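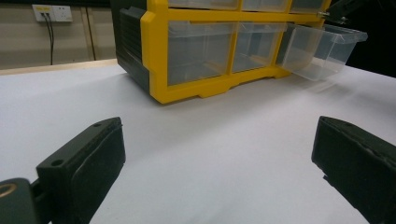
Figure 3. View from the wrist camera, with a drawer organiser on the table, one clear drawer pulled partly out and the two gripper fingers in the lower corners.

4.2 Estimating drawer state from the wrist view

The planner needs to know which drawers are open, and how far, before it can choose the next motion. In Skjelbred this is the job of the state estimator, which takes wrist camera images and the arm's joint readings and returns one number per drawer: the extension along its sliding axis, with zero meaning closed. It also returns a confidence value. The planner may ask for another view if that value is low.

Clear drawers are a hard case. In Figure 3 the walls of the open drawer show the white table and the dark background through them, so most pixels inside its outline carry no information about the drawer itself. Our first version of the estimator, built on the Claswood segmentation model, labelled such regions as table. It then reported the drawer as closed, with high confidence, and the planner sent the gripper into the rim. Adding more training images of clear plastic reduced the number of these errors but did not remove them.

We therefore split the problem in two. The yellow frame is opaque and has a strong colour, so it can be found reliably even when only part of it is in view. A first network predicts corner points on the frame grid, and we fit the known model of the organiser to these points to get its pose. At least five corners must agree with the fitted pose before we accept it. The pose fixes the sliding axis and the closed position of every drawer.

The second step looks only for the front rim of each drawer. Under our lighting the rim tends to catch a highlight, and it is usually the clearest part of a pulled-out drawer. For each drawer we sample candidate extensions along the sliding axis, project the rim outline into the image at each one and score it against an edge map. The best score gives the extension. The search has one dimension per drawer, so it is fast enough to run on every image while the arm is moving slowly. Interiors are ignored at this stage. Whether a drawer holds anything is decided by a separate module (Section 4.4).

The gripper fingers are always in view and hide the lower corners of the image. They are black, and their edges are straight and strong, so an unmasked edge map gives false rim matches near them. We compute a mask from the measured finger opening and the camera calibration, widen it slightly to allow for calibration error, and set all edge scores inside it to zero. If more than half of a projected rim falls under the mask, that candidate is dropped.

A drawer that lies outside the image, or whose front is only partly visible, keeps its last estimate. Its confidence is lowered each time the arm completes a motion that could have touched it. We found this simple rule easier to tune than a full probabilistic filter, and it made the logs easier to read when a run failed.

Both networks were trained on 3140 labelled images recorded at the Luvholm site up to November. We held back 2000 further images for testing, none of them from sessions used in training. The rim search has four settings, which were chosen by hand on the training images and then left alone.

We also ran 77 opening and closing tasks on the real arm at Skanthorpe, with the estimator in the loop. Of these, 59 finished without a person stepping in. Most of the remaining runs stopped because the frame pose was rejected, generally when the camera was so close that few grid corners could be seen. The usual remedy was to back the arm off along the camera axis and look again, and we have since made this an automatic step in the planner. The runs reported here were made without it.

Two limits should be noted. The method needs a model of the organiser in advance, including the spacing of the grid. It also assumes that each drawer moves only along its axis, and a drawer that sags or twists when nearly fully out will be given an extension that is slightly too short.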